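Dry Goods Weighing Table: Gallery
Etport Community Pantry – Sternard Street Building

Updated Feb 24, 2024

The Etport Community Pantry repacks beans, lentils, split peas and rice from bulk sacks into household portions. Most of this work is done at the weighing table on the second floor of the Sternard Street building. The pictures on this page show the table. The notes that accompany them are intended for new packers, for partner pantries setting up a table of their own, and for members of the public who have asked how the portions are prepared.

The weighing table was set up in October, when repacking moved upstairs from the loading area. The move allowed the pantry to separate the weighing of dry goods from the handling of crates and produce. It also gave packers a steady surface, which matters a good deal when a portion is being brought to weight a few beans at a time. Tables at both Findisora and Quiambao have since been arranged along similar lines.

Small red beans are among the goods most often requested by households in the fall and winter. They arrive in large sacks, are moved into plastic tubs for use at the table, and are weighed out by the bowl before bagging.

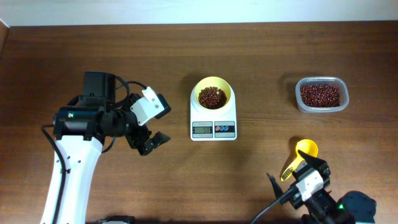 Red beans in the bowl on the scale, with the tub and the yellow scoop.

The tub is filled away from the scale and carried over. Packers are asked not to pour from a sack directly at the table, as beans that roll under the platform will affect the reading and are difficult to find. One tub is kept in use at a time. When it runs low it is taken back and refilled in full, and the lot slip from the sack travels with it.

The scoop is used for the bulk of each portion and the fingers of a clean glove for the remainder. A level scoop gives a more even result than a heaped one. New packers generally find that they can judge the last scoop by eye after one or two sessions, but the reading on the display is always the deciding figure. A portion that is over weight is corrected by returning beans to the tub, and a portion that is under weight is never passed on to bagging.

Sorting takes place before weighing. Split beans, small stones and stray husks are removed on a tray at the sorting counter. A bean with a broken skin is acceptable. A bean that is shriveled or discolored is set aside, and if a tub produces more than a handful of these, the lot number is written in the table log so that the rest of the sack can be looked over.

Preparing the scale 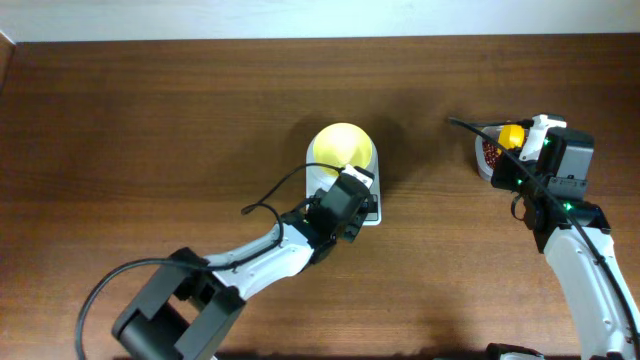

Zeroing is the first task of every session and is repeated whenever the bowl is changed. The scale is switched on with nothing on the platform and allowed to settle. The empty bowl is then placed on it and the tare button is pressed, so that the display shows the weight of the contents alone. A round yellow bowl on a white base makes a combination that is easy to read from above, since a single dark bean left behind from the previous portion stands out against the pale interior. Packers should look into the bowl each time before zeroing. A bean that is tared along with the bowl will be missing from every portion that follows.

The bowl should sit wholly on the platform and should not touch anything beside it. Leaning on the table while the figure settles is a common cause of uneven portions – the effect is small, but it is enough to move the last digit. If the display does not return to zero when the contents are removed, the portion is weighed again from the beginning.

Each bowl is assigned to one kind of goods for the length of a session. When the table changes over, for example from beans to rice, the bowl and scoop are washed, dried fully and exchanged for a clean set. Moisture on the inside of a bowl will cause rice flour and bean dust to cling, and the residue is troublesome to remove once it has set. The table itself is wiped along the grain with a barely damp cloth, then with a dry one.

The scale is checked against a reference weight at the start of each month. The result is entered in the log together with the date and the initials of the person who carried out the check. A scale that fails twice in succession is withdrawn and the spare is used in its place. Batteries are replaced on a fixed schedule, whether or not the low battery sign has appeared. The used batteries go in the marked tin by the stairs.

Portions and labels

Portion sizes are posted on the wall chart beside the bagging counter. They are reviewed twice a year and are based on the number of people in a household and the length of time between visits. Packers are asked to follow the chart even where an older label or bag suggests a different weight. In the last full packing season the table produced 1505 bags, of which red beans and brown lentils made up the larger part.

Labels carry the name of the goods, the net weight, the lot number and the packing date. Cooking directions are printed on a separate card. The bean card recommends rinsing, an overnight soak and a fresh change of water before simmering, and it is now supplied in two sizes of type following requests from older visitors. Households that receive beans for the first time are also offered a recipe sheet for red bean soup, rice with beans, and a plain bean paste that keeps in the refrigerator for several days.

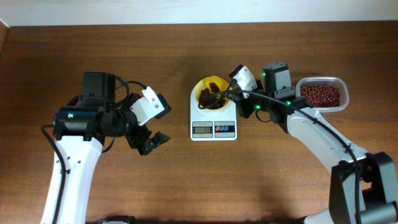 Filled bags are pressed flat to remove the air, folded over at the top and sealed. They are placed upright in crates, 11 to a crate for the standard size, with all labels facing the same way. Crates are moved to the shelves by the elevator at the end of each session and should not be left on the floor overnight. Lots are issued in the order in which they were packed, and any bag that has been opened or punctured is returned to the sorting counter for inspection.

Closing the table follows the same order each time. The bowl is emptied back into its tub and the tub is covered. The scale is switched off before it is wiped, with attention to the gap around the platform, where fine dust collects. The scoop is washed and hung to dry. The log is signed, and the number of bags completed is entered on the sheet for the day. A session with two packers usually closes in a few minutes, and one person can manage it alone if the changeover cloths have been kept in order.

Visiting and further information

Partner pantries wishing to see the weighing table in use may arrange a visit through the Etport office. Visits are limited to 9 people and last for one hour. Visitors are asked to wear closed shoes, to tie back long hair and to leave bags and coats in the downstairs hall. Persons with an allergy to legumes or to grain dust should inform the office in advance – the sorting counter can be dusty on days when new sacks are opened.

Copies of the wall chart, the bean card and the monthly scale check form are available on request. Pantries may reproduce them for their own use without charge, provided that the portion sizes are adjusted to suit local supply. The forms are supplied on letter-size paper and can be sent by mail or collected from the front desk during opening hours.

Related pages
Bulk Sack Storage, Sternard Street
Produce Sorting: Gallery
Cooking Cards and Recipe Sheets
Findisora and Quiambao: Pantry Hours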